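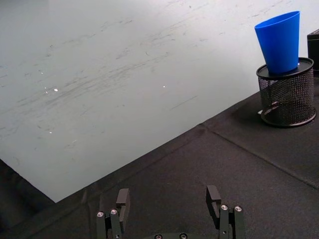 *A pale board with scuff marks and streaks.*

**Scuff marks** are the smears and fine scratches a surface picks up when something rubs against it. I started reading up on them after moving to Trulstead, where my hallway floor had more than 60 of them!

Most scuffs fall into two groups. Some are leftover material, like rubber from a shoe heel, and those usually wipe away. Others are real damage – a groove you can catch with a fingernail. 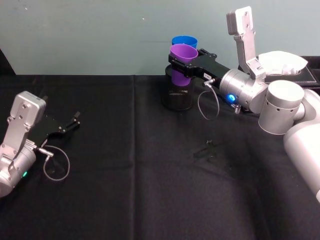

Pale, glossy finishes tend to show dark scuffs the most, while matte ones hide them but can turn shiny if you scrub too hard (ask me how I know). I go with a damp cloth first, then a soft eraser, and I always try a hidden corner before the rest.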